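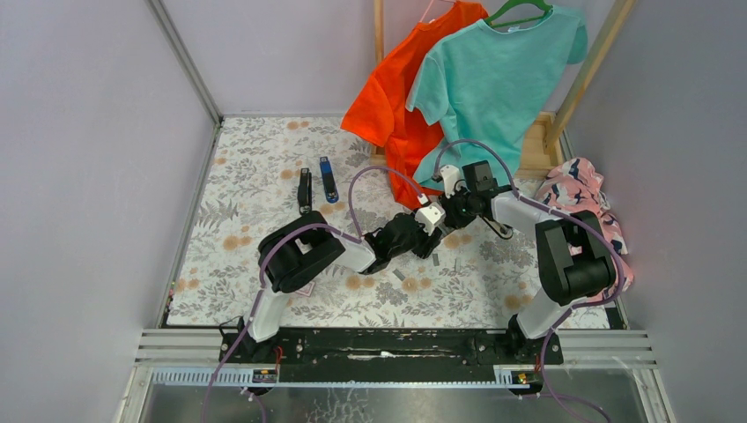 Orange tee, teal tee, and the small stuff still down on the flowered cloth.

Spent Wednesday evening sorting out the staples. I do hem tags and receipts for the Hodonetti swap table, so I go through a lot of them.

Last month's order came from Zistora. Price was fine. The strips snap easily if you pick them up by the middle, so I pick them up by the ends now – slower, but fewer bits on the cloth.

Loose strips go back in the box before anything else gets put away. A strip left lying on a pattern this busy is easy to miss.

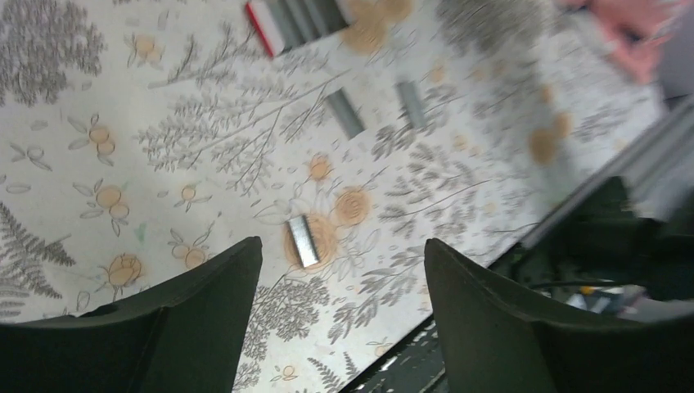
WHAT GOES WHERE

Full strips: back in the box, side by side, all facing the same way.

Broken strips of 14 or more: straight into the stapler. Anything shorter goes in a jar lid and gets used for the tags.

Stapler stays next to the box. I used to keep it in the drawer with the tape and spent too much time looking for it.

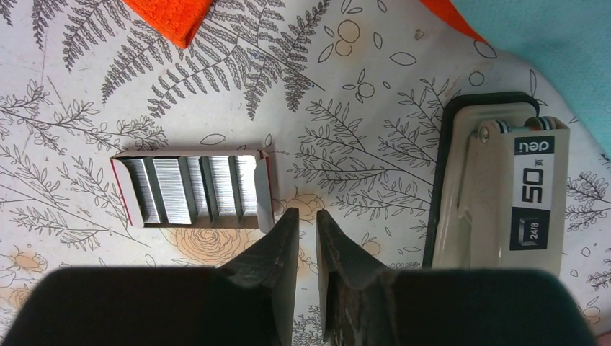 Orcombe replied that short pieces jam theirs every time, and they throw out anything under 23.

Could be the spring. Mine jammed a lot until I cleaned the track with a dry toothbrush. Have not had to throw any out in a while.

Shirts next. The tags go on the paper loop and never through the fabric – staples leave holes in a thin tee, and they snag in the wash.

187 tags done so far for the December swap. Orange and teal shirts stay on their hangers until the rest of the pile is folded.
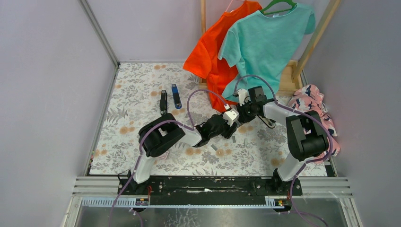
What size staples do you use for paper tags?

Plain standard ones, the same as for receipts. Heavy-duty is too much for two layers of card.

Tags for the kids' sizes are next. Peeters has the card stock, picking it up after 4.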